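2. Surface Finish and the Words Used for It
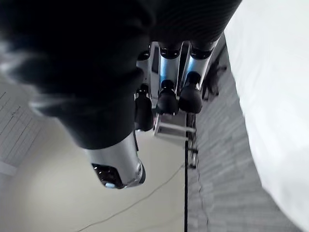
Figure 2. Matte and glossy surfaces in one view: a black padded section with faint ribbing, and the silver segment of a robotic thumb with light along its upper edge.

The split between matte and glossy is usually drawn by measurement. A gloss meter sends a beam at a fixed angle and reports how much of it comes back at the matching angle. The number is repeatable and easy to write into a contract. Its weakness is that people who buy, sell, and reject painted goods seldom speak in gloss units. They say that a panel is dull, flat, soft, wet-looking, greasy, or "too bright on the corner," and decisions are made on those words before any meter is brought out.

Earlier work by Mwaipopo and Wanyama collected the finish terms in use at the Kimaro paint works and found that the same word could cover readings from quite distant parts of the meter scale. "Satin" was the worst case. On flat test cards its use was fairly steady, but on turned chair legs and molded trim it spread in both directions. The authors put this down to differences in training between the spray room and the packing room. We think shape plays a larger part than they allowed, and the present section sets out why.

2.1 Highlights and shape

On a flat panel under a single lamp, a viewer sees either one highlight or none, depending on where they stand. On a curved part there is nearly always a point that sends light toward the eye. A cylinder draws the highlight out into a line parallel to its axis, as on the silver segment in Figure 2. The line is narrow and sharp when the surface is smooth, wider and weaker when it is rough. On a soft or folded material the highlights break up into patches whose position depends on the folds, and their outlines are blurred even where the coating itself would give a fair reading on a flat sample.

It follows that a viewer asked to name the finish of a curved part is judging a different thing from the meter. The meter averages over a small window that must be held flat against the work. The viewer compares the brightest strip with the area next to it, and takes note of how quickly one turns into the other. Dark colors help the second kind of judgment, because the body of the part sends back little light of its own and the highlight stands clear of it. White parts with the same topcoat are regularly named one step duller. This was seen in the Rirura door samples and again, more strongly, in the Jidorent handles, where the edge radius was small.

2.2 Lighting in the inspection area

Descriptions of inspection lighting in plant documents tend to give a level at the bench and nothing else. The level matters less than the size of the source. A long diffuser placed over the bench gives a broad, even reflection that hides light orange peel and makes semi-gloss look like satin. A bare lamp does the reverse. At Larkbridge the two benches are both specified at 2000 lux, but one has a diffuser and the other has an open reflector — and inspectors who move between them have learned to change their wording. The written procedure does not mention this.

Color temperature was held at 3000 K on both benches during our sessions. We do not expect it to affect gloss terms for neutral colors, though several inspectors said that warm light made the dark browns look "deeper," a word they also use for high gloss. Whether this is a real effect or an overlap in vocabulary cannot be settled with the present data.

Surrounding objects are a further source of trouble. A glossy part reflects the room, and a viewer reads the reflected room as evidence. When a gray curtain was drawn behind the viewer at the Larkbridge benches, terms for the glossiest cards moved down and terms for the dull cards stayed where they were. Kirui has argued that curtains should be standard for this reason. The counterargument, made by Shemweta in the same discussion, is that customers do not look at furniture with a curtain behind them, and that a test should keep some of the clutter that goods are sold in. We used the curtain for the card task only.

2.3 Texture and its confusion with gloss

Fine grooves and ribbing make naming harder. Parallel grooves scatter light across their own direction and much less along it, so that a part may look matte from the side and slightly glossy from the end. Most inspectors turn the part in the hand and report whichever view they saw last. Some give two terms. The procedure in use at Kimaro accepts only one, and the form has no space for a viewing direction. Fallahi suggested asking for the dullest view and the brightest view as separate entries. In a short trial this slowed the work but removed most of the disagreement on brushed metal.

Padded and fabric-like surfaces were left out of the main task. There is no settled way to take a meter reading from them, since the window cannot be seated without pressing the material flat, and pressing changes the finish being measured. The terms collected for them in passing were mostly "matte" and "dead," with "waxy" used where the folds caught the light.

2.4 Terms kept for the main study

After the pilot sessions we dropped "soft," "rich," and "clean." Each was used freely, but inspectors asked to explain them pointed to color, touch, or lack of dust as often as to reflected light. "Wet-looking" was kept in spite of its length, as no shorter word covered the top of the scale without being confused with "bright." "Eggshell" was kept for walls and trim and removed for furniture, where inspectors at two of the sites did not know it.

The remaining terms were put in a fixed order from dull to glossy, printed on a card, and left on the bench. Inspectors were free to name a finish as lying between two neighboring terms. They were not shown meter readings at any point, and the reading order of the cards was changed at each session. Parts that had been handled were wiped with a dry cloth before they went back on the tray — finger marks on dark samples had shifted several answers in the pilot. The treatment of in-between answers is described together with the scoring in the next section.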